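Brallen Open Boxes, pack of 10, mixed colors
Reviewed by Yevhen Maksymiv
Rating: 4 out of 5

I bought these to sort small things that had been living in one big drawer: toy balls, blocks, a push button, odds and ends. They are low open-top cardboard boxes, sold flat. The pack has several colors in it. I have used the pink and the navy the most, so most of what I say below is about those two. 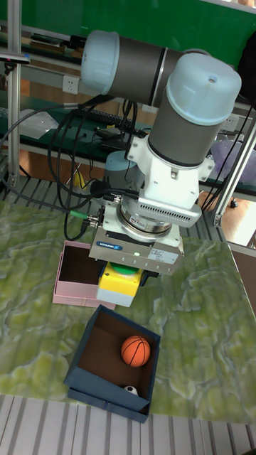
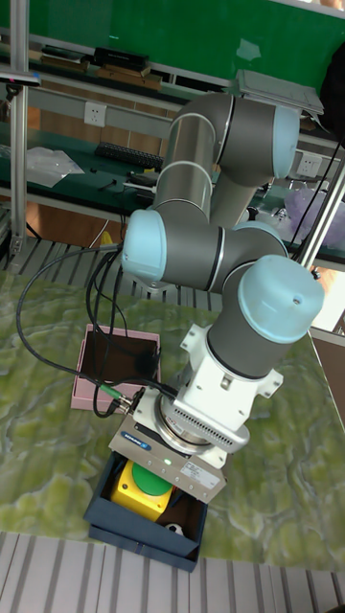
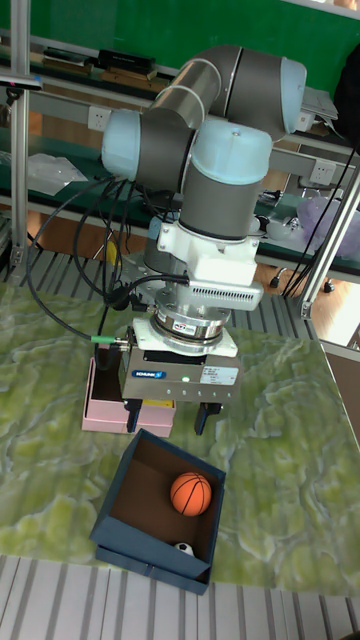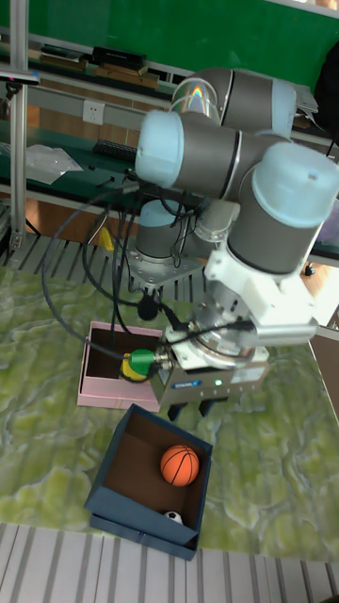
Navy and pink, both open.

They come flat with the fold lines already pressed in. There is no glue and no tape. You fold up the long sides, then the short sides, and the tabs go into slots at the corners. The first one took me a while because the instruction sheet is a single drawing printed very small. After that it was quick. Push each tab until you feel it click over. If you stop short it looks fine and then lets go the first time you pick the box up by one side.

Only the outside is colored. The inside is plain brown board. The listing does say this, but it is in the last line of the description and I missed it. I have come around to it. Bright things are easy to spot on the brown, and an orange mini basketball shows up right away. If you want something that looks finished from above, on an open shelf for instance, you may not like it.

The walls are thin. Brallen gives a limit of 800 grams per box. I put 507 grams of mixed blocks in the navy one, weighed on the kitchen scale, and carried it around by the short ends. The bottom dipped a little in the middle and came back up when I emptied it. I would not go much past that. For light things like small balls it is fine. I did try it with a stapler and a full tape dispenser, and one long wall started to lean out.

The low walls are the main reason I kept them. You can reach in from above without tipping anything over, and you can see most of what you have without bending down. The drawback is that round things roll to the walls and corners. A small ball will tuck itself against the front where you can't see it from your chair. I ended up cutting a divider out of one of the spare boxes, which helped.

They weigh very little, so they slide. On a smooth table a light bump will turn one at an angle. Two small dots of removable putty underneath fixed it for me. On a rough surface they stay put better.

Color has held up well on the navy. The pink picks up marks, mostly from fingers, and they don't wipe off. Do not use a damp cloth on either one. I tried it on a corner of the pink and the surface went fuzzy. A dry eraser takes off pencil and some of the gray smudging.

I also had a set of the Drelter trays for comparison, lent to me by Antonina Kovalchuk. Those are plastic, heavier, and they stack. They can be washed. They also cost more, and they are deeper than I need. For a garage or a bathroom I would get the Drelter. For a desk, a closet shelf, or a kid's room where the things inside are light, the Brallen boxes do the job and fold flat when you are done with them. I have folded and unfolded the navy one several times and the creases are getting soft at the corners, but the tabs still hold.

One box in my pack arrived with a bent tab. I wrote to the seller, and they sent 2 replacements without asking for the damaged one back. The reply came the same afternoon. The replacements were green, which I had not asked for, but I can use them.

Things I would change: a bigger instruction drawing, a slightly heavier board for the bottom, and the option to buy a single color. The mixed pack means you take what you get, and I would have been happy with all navy.

Good: light, quick to fold after the first one, easy to see into, stores flat.
Not so good: bottom sags under weight, pink shows dirt, slides on smooth tables.

I will probably order another pack in September when I get to the hall closet. The heavy things in there are going in something else.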